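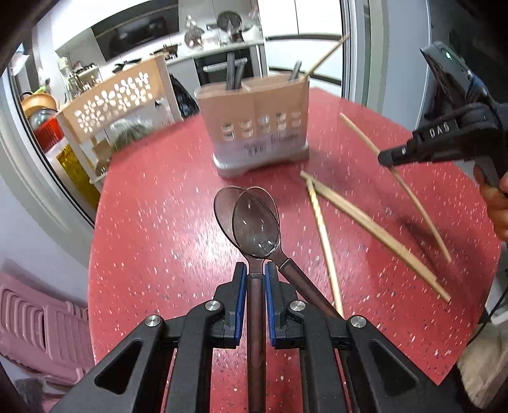
夹爪摔勺子之后：几条厨房里用得上的土办法

上回那篇讲洗碗机滤网的文章发出去以后，有几位读者问我，用夹爪收拾餐具到底靠不靠谱。我的答复是：靠谱，前提是你家里没有什么舍不得摔的东西。下面这些是我和家里那两只夹爪相处一冬天攒下来的经验，多半是摔出来的。

先说事故。一月里有天晚上，我用夹爪从台面上捏起一把汤勺，打算插回餐具筒。捏得挺稳，抬起来也挺稳，走到半路，勺子在两片软垫中间慢悠悠转了90度，像是忽然想起别的事，然后一头栽进了汤锅。锅里有汤。汤上了墙，上了灶台，还上了我刚换的袖口。家里人从隔壁探头问了一句“成功了吗”，我说看怎么定义。

一、软垫先擦，再怪机器

那把勺子打转，查来查去，罪魁是软垫上的一层油。夹爪的垫子跟人的手指一样，沾了油就什么都捏不牢，区别是人会自己去洗手。我现在的做法是用温水加一滴洗洁精，拿软布擦两遍，再用干布擦一遍，晾到完全干。别用酒精猛擦，我擦过，有一片垫子边缘翘了起来，后来怎么按都按不回去。也别用钢丝球，这一条我本来以为不必写，直到我岳母来住了一星期。

垫子翘边的，剪是剪不好的，换一对。换的时候左右一起换。只换一边的话，一边涩一边滑，勺子照样打转，只是换个方向转。

二、勺子别捏尾巴

勺子是头重的东西，捏在柄的最末端，等于拎着一根秤杆。要捏靠近勺头的那一段，找到大致平衡的地方再抬。不知道平衡点在哪儿，就先把勺子横放在自己食指上试一试，放得住的那一点就是。试过几把，以后看一眼就有数。

两把同款的勺子叠在一起时，千万先用手把它们分开。夹爪去捏上面那把，下面那把十有八九会跟着起来一截，到半空再掉。掉的声音很响，猫会记仇。

三、筷子是最难的

圆筷子会滚，方头圆尾的筷子只有一头讲道理。我的土办法是在桌上垫一块拧干的湿抹布，筷子放上去就老实了，夹起来也不会从旁边弹走。没有抹布的时候，让夹爪与筷子垂直着下去，别斜着够。斜着够的结果是筷子被挤出去，速度惊人。我们家有一根就是这么进了冰箱底下，现在还在。

往筒里放筷子，不要从正上方松手。先让筷子下端碰到筒底，再松。餐具筒底下要是轻，里面又空，筷子一歪整个筒就跟着倒。先放几把沉的进去压一压，或者在筒底下垫一片防滑垫，剪得比筒底略大一圈就行。

四、力气不是越大越好

摔过一次以后，人的本能是把夹持力往上调。我也调了。下一把勺子确实没有掉，柄上却多了两道白印，再过两天，从白印那里断了。塑料柄的东西经不起这么疼爱。

我后来在本子上记了个顺序：先擦垫子，再换捏的位置，都不行再加力，一次只加一小格。我那只控制盒上的刻度最高到50，平时用不到40，谁家孩子要是把它拧到头，请先把鸡蛋收起来。

五、线要管，手要躲

第二次事故和勺子没关系。夹爪后面的线垂在桌边，我转身去关火，胯骨把线一带，夹爪从桌上飞下来，刚好砸在我拖鞋上。拖鞋没事。从那以后线一律往桌子里侧走，用两个晾衣夹固定，留出够活动的一段，多的绕起来。灶台开着火的时候，线和夹爪都不上灶台，没得商量。

连杆的缝隙会夹手，尤其是收拢那一下。擦缝隙之前先断电，把电源线拔下来放在看得见的地方。光按开关不算，我们家那个开关有自己的想法。家里有小孩的，用完就收进带盖的箱子，别挂在孩子够得着的钩子上。

还有长头发和宽袖子。头发扎起来，袖子挽到胳膊肘。我那件沾了汤的，泡过一夜还是淡黄的，现在专门擦油烟机穿。

六、螺丝每月看一回

夹爪用久了会松，松了以后两指合不齐，捏薄的东西尤其明显。找一张普通的打印纸，让它夹住，轻轻往外抽：两边一样紧就没事，一边紧一边松，就该看螺丝了。拧的时候用合口的螺丝刀，拧到不晃就停。我头一回拧得太卖力，有一颗滑了丝，最后垫了根橡皮筋才拧出来。橡皮筋这一招修别的也好用：剪一小段宽的，铺在螺丝头上，压紧了慢慢转。

我那只夹爪是从Vanach买的，报修的时候对方让我先填一张表，表上有一栏问“事故是否涉及液体”。我写了“排骨汤”。回信的是一位叫Khrystyna-Mariia Hordiienko的工程师，态度很好，只是追问了一句汤有没有放盐。我以为她在开玩笑，结果盐水会腐蚀接头，人家是正经问的。所以补一条：夹爪沾了咸汤，先断电，用拧得很干的湿布把盐分擦掉，再用干布吸水，通风处放到第二天再开机。吹风机的热风别用，冷风可以。

换垫子加寄回检查，前后花了我600块，够买一抽屉勺子。这笔账家里已经有人替我算过了，不用再提醒。

七、摔了以后怎么收拾

勺子掉地上，先别急着捡，先看夹爪停没停。它要是还在一开一合，按停了再弯腰。透明的塑料勺摔过以后，对着灯转一圈看有没有细裂纹，有裂纹的不要再进嘴，拿去舀米、舀洗衣粉都行。玻璃和瓷的，在我家已经不让夹爪碰了，用手拿，手的售后比较方便。

墙上的汤渍趁早擦，乳胶漆墙面用半干的海绵点了温水轻轻按，别来回抹，越抹越大一片。干透的油点子可以盖一张厨房纸，用不太热的吹风机吹一会儿，让纸把油吸走，再按前面的办法擦。我家墙上剩下的那一块，现在挂着日历。

有读者问练手用什么好。我建议从晾衣夹、瓶盖、木勺开始，桌上别放水杯，底下铺块旧毛巾，接得住东西，也省得楼下来敲门。练熟了再碰筷子。至于汤勺，等锅盖盖好了再说。

下一篇写怎么把冰箱底下的东西弄出来，我还在研究那根筷子。

2021-04-07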